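Shared supper returns to the Stallar hall in October

Filed under: Community, Food & Drink

E-mail this story | Print this story

The Rinton soup supper is back, and it's bigger than ever! Doors at the Stallar hall open at 5:30 p.m., and 294 seats are up for grabs at long tables set with real dishes – no paper bowls this year.

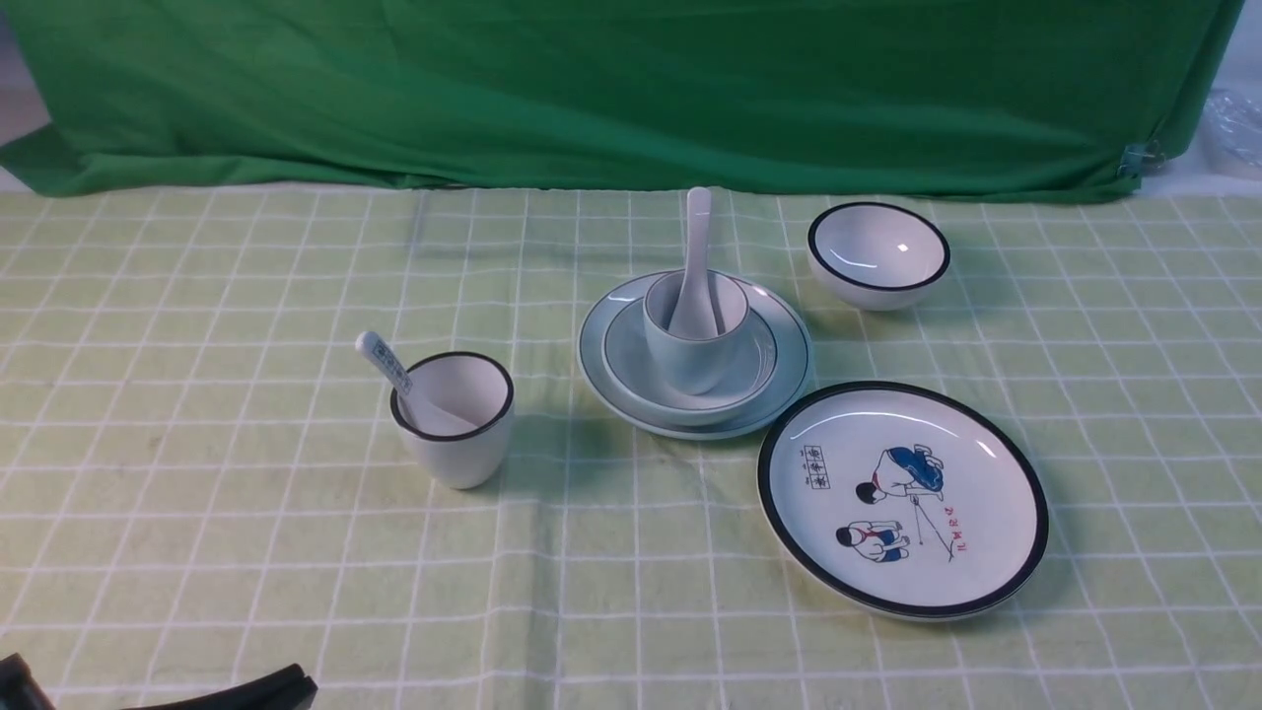
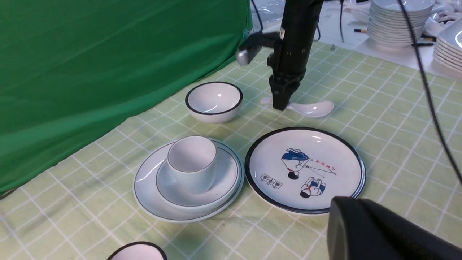
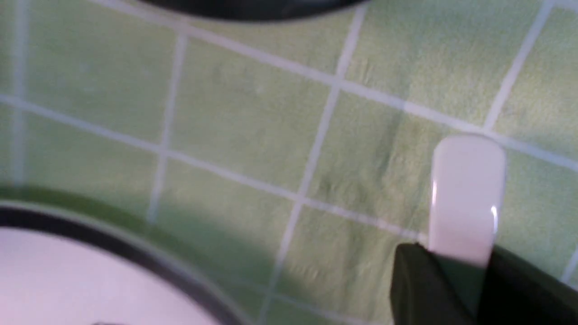
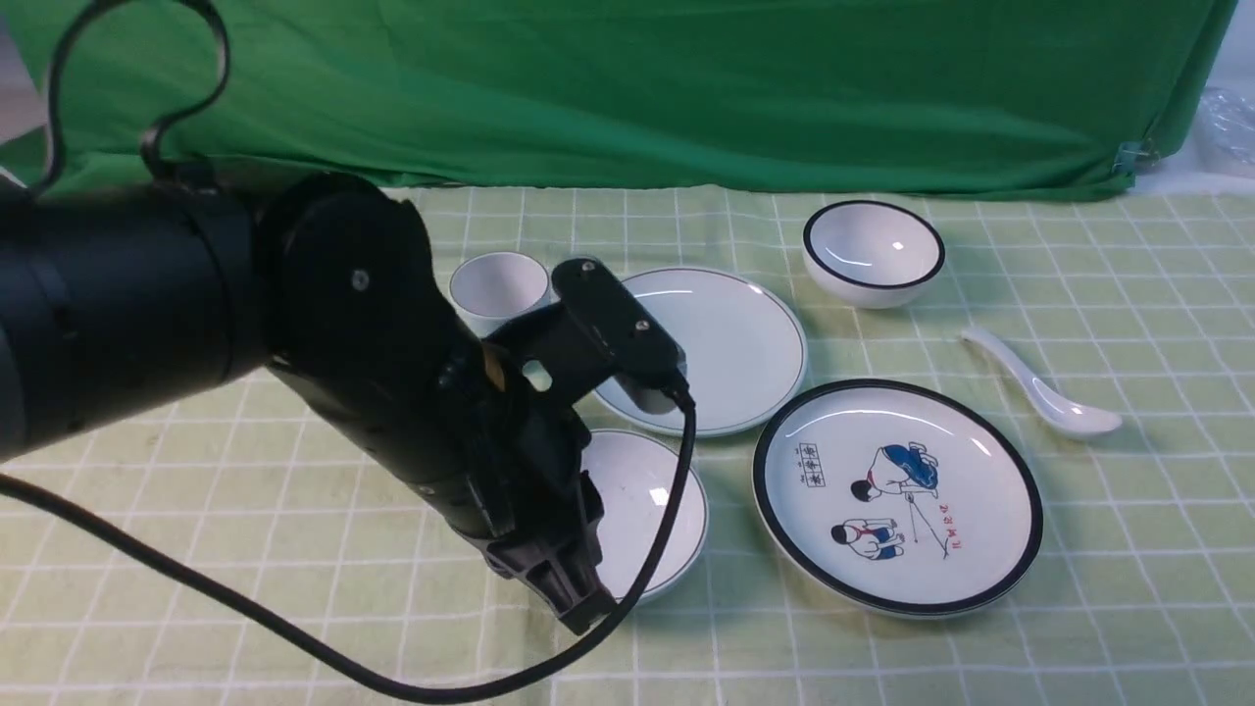
Green and white is the look for this year's supper.

Wafula Mussa, who has run the kitchen for the past six suppers, is planning 10 soups, up from seven last fall. The smoky corn chowder that ran out before 7 p.m. last time will be made in a double batch. New to the menu are a peanut and sweet potato soup, a beet soup with dill, and a clear chicken broth with ginger that Mussa learned from his mother-in-law.

"People come for one bowl and stay for four," Mussa said. "I love it. Bring an appetite and sit next to somebody you don't know."

Bread is coming from Skastetti, the bakery on Shetty Street, which has promised 70 loaves of its dark rye and a tray of those wonderful seeded rolls. Apple cider will be served hot at the back of the hall, and there's plain noodle soup for kids who would like nothing floating in it.

Last year's supper raised $919 for the Rinton library's reading room, enough to buy two armchairs and a good lamp. This time the money goes toward new shelves for the children's corner, where the picture books have been living in crates all summer.

Music starts at 6:15 p.m. with the high school string players, followed by open fiddle tunes for anyone who wants to join in – and last year plenty did, right up until the lights were turned down.

Tickets are on sale at the library desk and at Skastetti. Children under five eat free. Parking is behind the hall, with the side door open for strollers and wheelchairs.

E-mail this story | Print this story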